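How to Read a New-Launch Condo Brochure Before You Pay a Booking Fee

I have sat through more showroom presentations than I care to admit, and I have yet to see a brochure that undersold a building. Treat every page as advertising and do the following before you hand over a check.

Step 1. Find the floor area that you can stand on.
The headline size usually includes the balcony, the air conditioner ledge and sometimes empty space above a double-height living room. Ask for the unit plan with each of these listed separately. When I did this for a one-bedroom at Lockyer, 100 of the advertised square feet turned out to be ledge and balcony. The agent called it "outdoor living." You pay the same price per square foot for it.

Step 2. Redo the travel time.
"Minutes from the station" means nothing until someone says how many, and by what. Walk it yourself from the site gate, at the hour you would leave for work. Don't accept a map drawn by the developer. Those maps leave out hills and highways.

Step 3. Check the furniture in the show unit.
Bring a tape measure. Show beds are often short, and wardrobes can be shallower than anything you could hang a coat in. Bedroom doors may be missing altogether. Write down the size of every piece and compare it with what you own.
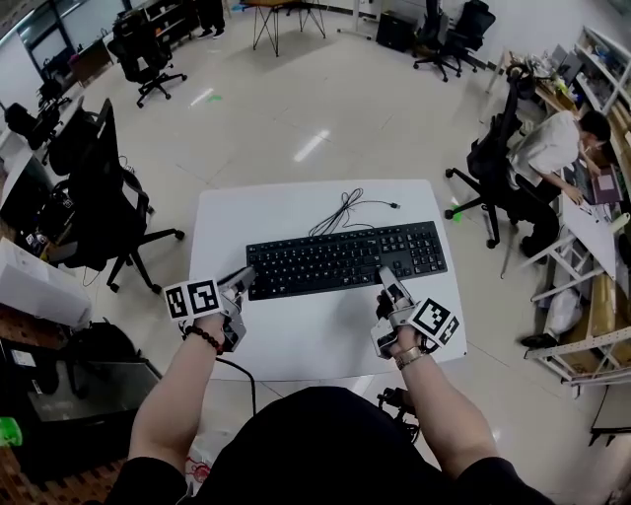 The "study" deserves its own visit with the tape. In most of the plans I get sent it is a dent in the hallway wall, and the brochure fills it with a slim laptop and a vase. Try it with real equipment. A full-size keyboard with its cable coiled behind it, on a plain white table, already asks for more depth than many of these nooks have, and you still need room for your forearms and a chair. If the nook fails, cross out the "+ Study" and compare the price with ordinary one-bedrooms.

Step 4. Ask what the monthly fee covers.
Rinitari advertised 32 facilities. Karthik Rathnayake, who was shopping at the same time as me, went through the list and found that the "reading corner" and the "garden lounge" were two benches. Get the estimated fee in writing, and ask how long the estimate holds.

Step 5. Count the parking.
Look up the approved plans, not the brochure. A project with 138 homes and a row of shops on the ground floor will have shoppers competing for those spaces.

Step 6. Read the small print on the last page.
It will say that all images are artist's impressions and that finishes may change. Believe it. If a certain oven or stone floor matters to you, find it in the sales contract. If it isn't there, assume you won't get it.

Take the brochure home and sleep on it, whatever the agent says about the last unit on that floor.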